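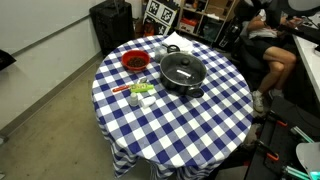
円卓と格子柄のテーブルクロス、ガラス蓋の黒い鍋

ホーム　ニュース　研究・調査　収蔵資料　お問い合わせ
最終更新日：2024年10月11日
読了時間：6分

Pristeo、Sequeira建築設計事務所の図面資料を公開
集合住宅および公共建築の原図・施工図を目録化、第一次公開分は1,000点

建築資料の整理・保存を行うPristeoは、Sequeira建築設計事務所（以下、Sequeira事務所）が作成した図面資料の目録化を進め、第一次公開分として1,000点の画像および書誌データの提供を開始しました。対象は同事務所がGradlow市内で手がけた10棟の建築に関する原図、施工図、構造計算書の添付図、建具表および仕上表です。データはPristeoの資料検索システム「Prorkby」から閲覧できます。

■ 公開の経緯

Sequeira事務所は、戦間期から戦後復興期にかけてGradlow市を拠点に活動した設計事務所です。作風は、初期の様式建築に由来する左右対称の立面構成と、鉄筋コンクリート造の採用以後に現れる水平連続窓の併用によって知られています。一方で、設計の変遷を裏付ける一次資料は事務所の閉鎖後に分散し、研究の多くは当時の建築雑誌に掲載された竣工写真と略平面図に依拠してきました。雑誌掲載図は印刷にあたって描き直されたものが多く、寸法や開口部の位置が実施図と一致しない事例も報告されています。

今回目録化した資料は、事務所閉鎖時に倉庫へ移された図面筒および平箱に収められていたもので、総数は2,000点を超えます。Pristeoは資料の寄託を受け、状態調査、清掃、平面化処理、撮影、書誌記述の順に作業を実施しました。第二次以降の公開対象となる残余の資料についても、状態調査は完了しています。

■ 資料の構成

第一次公開分は、次の区分で構成されます。

・基本設計図（トレーシングペーパー、鉛筆および墨入れ）
・実施設計図（トレーシングクロス、墨入れ）
・青焼きおよび白焼きの複写図
・現場での変更を記録した訂正図
・建具表、仕上表、金物表
・構造計算書に添付された配筋図

このうち訂正図は、原図の上に薄葉紙を重ねて変更箇所のみを描いたもので、これまで存在が知られていませんでした。訂正図には現場監督の署名と受領印があり、実施設計図との対照により、どの段階でどの部位が変更されたかを特定できます。たとえば旧港湾区の集合住宅では、実施設計図において片持ちスラブとして設計されたバルコニーが、訂正図では持送り梁を追加した形式に改められています。現存する建物のバルコニーは後者と一致します。

建具表については、外部建具の見付寸法と見込寸法、硝子の厚さ、丁番の種別が棟ごとに記載されており、改修時の復原設計に直接利用できる精度を備えています。仕上表には左官材の調合比が併記されている箇所があり、骨材の産地を示す略号も確認されました。略号の読解は一部未了のため、該当する項目には「要確認」の注記を付しています。

■ 目録の記述方法

書誌記述は、建物単位、工事単位、図面単位の三階層としました。建物単位には所在地、用途、構造種別、階数、現況を記載し、工事単位には新築、増築、改修の別と工期を記載しています。図面単位の項目は、図面名称、図面番号、縮尺、作図日、作図者、支持体、描画材料、寸法、状態の各欄からなります。

図面番号は、事務所の原番号を優先して採用しました。Sequeira事務所の原番号は工事略号、工種、連番の組み合わせで構成されていますが、戦後のある時期に番号体系が変更されており、同一番号が別の工事に付されている場合があります。重複を避けるため、Prorkbyでは原番号とは別に管理番号を付与し、両者を相互に検索できるようにしました。

作図者の欄は、図面枠内の署名または頭文字に基づいて記述しています。筆跡のみを根拠とする推定は行っていません。署名を欠く図面は「作図者不詳」とし、将来の研究によって同定された場合に改訂履歴を残して更新します。

■ 撮影および画像データ

撮影は、吸着式の平台に図面を固定し、左右から均等に照明を当てて実施しました。支持体がトレーシングクロスの資料については、反射光による撮影に加えて透過光による撮影を行い、裏面からの彩色や削り跡を判読できるようにしています。各画像には色票と縮尺尺を写し込み、歪曲収差の補正後に寸法の検証を行いました。

閲覧用画像はウェブブラウザ上で拡大表示が可能です。高精細画像は、研究、教育、保存修復設計を目的とする場合に、申請に基づいて提供します。折損または欠失のある図面は、破断面を突き合わせた状態で撮影しており、画像処理による補完は加えていません。

■ 現地調査との照合

Pristeoは9月、対象建築のうち現存する6棟について、図面と現況の照合調査を実施しました。調査項目は、主要構造部の位置、階高、開口部寸法、外部仕上げ、階段の形状です。測定には光波測距儀と手測りを併用し、図面上の寸法との差異を部位ごとに記録しました。

照合の結果、階高と柱間寸法は全般に実施設計図とよく一致しました。差異が集中したのは階段室と屋上塔屋です。階段室では踏面と蹴上の割付けが訂正図に従って変更されており、実施設計図のみを参照した場合、現況との不一致が生じます。塔屋については、訂正図にも記載のない形状変更が確認されました。竣工後の改修によるものか、施工中の口頭指示によるものかは、現時点で判断できません。

滅失した建物については、複写図に残る書き込みと、確認申請の控えとみられる綴りを用いて、最終的な設計内容の整理を進めています。綴りの一部には水損による固着があり、剥離処置の終了後に撮影を行う予定です。

■ 責任者のコメント

Pristeo 資料調査部長　Amândio Peixoto
「設計者の作風を論じる際、これまでは竣工写真に写る立面が主な材料でした。訂正図の公開により、立面の決定に構造と施工の条件がどのように関与したかを、部位単位で検討できるようになります。様式の転換期とされてきた時期についても、窓の割付けや庇の出寸法を図面ごとに比較したうえで、時期区分を再検討する必要があると考えています。目録の記述には未確定の箇所が残っており、利用者からの訂正の申し出を受け付けます。」

■ 利用方法

Prorkbyの検索画面では、建物名、用途、構造種別、作図年、図面種別による絞り込みが可能です。検索結果は一覧表示と工事別表示を切り替えられ、書誌データは表形式のファイルとして出力できます。閲覧に利用者登録は必要ありません。高精細画像の申請には登録が必要です。

原資料の閲覧は、保存上の理由により、画像で目的を達し得ない場合に限ります。希望者は閲覧箇所の管理番号と調査目的を明記のうえ、資料調査部まで申請してください。状態区分が「不可」の資料は、処置が終わるまで閲覧の対象外となります。

■ 今後の予定

第二次公開では、公共建築の構造図および設備図を中心に追加します。設備図には給排水管の経路と暖房用配管の系統が描かれており、書誌項目に配管種別の欄を新設する作業を進めています。現地調査の測定記録は、所有者の承諾を得た建物から順次、図面画像と関連付けて掲載します。

■ 本件に関する問い合わせ先

Pristeo 資料調査部　広報担当
お問い合わせは、当サイトの「お問い合わせ」ページから送信してください。報道用の図面画像を希望される場合は、媒体名、掲載予定時期、使用する図面の管理番号を併記してください。

研究・調査　収蔵資料　利用案内　サイトマップ　ページの先頭へ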